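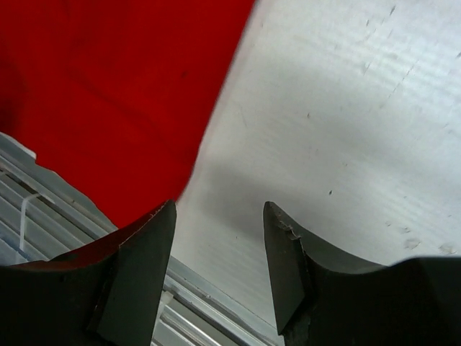

Grakano software sync, March, 2 pm

Me (taking notes again!), Panya Pongsiri, Diarmuid Fitzgerald. Zidside folks sent regrets.

Grasp planner. Panya moved us to the new release last night and I have to say I'm pretty happy with it! Planning time is down to 70 ms on the test bench. She still sees the planner pick the same bad approach twice in a row when a grasp gets rejected, so she's adding a short memory of failed poses. Diarmuid wants it to clear whenever the arm homes. Fine by all of us.

Perception. Long talk about shiny backgrounds (sorry, I let this one run). Depth drops out on bare metal and the segmenter then grabs a piece of the reflection along with the object. Diarmuid tried masking on color only and got 8 clean masks out of 13, which beats what we had, but I don't love depending on color. He'll try it with both and bring numbers.

Wrist camera calibration. The Flullwood cell is still on the old file. My fault, I forgot to push it! Doing it after this call.

Log viewer. Panya would like gripper width plotted under the video, same timeline. Yes please. Altıntaş branch has half of it already, so she'll start from there.

To do
Panya: failed pose memory, width plot
Diarmuid: color plus depth masks
Me: push calibration, ask Zidside about their driver update

Wrapped up at 2:50.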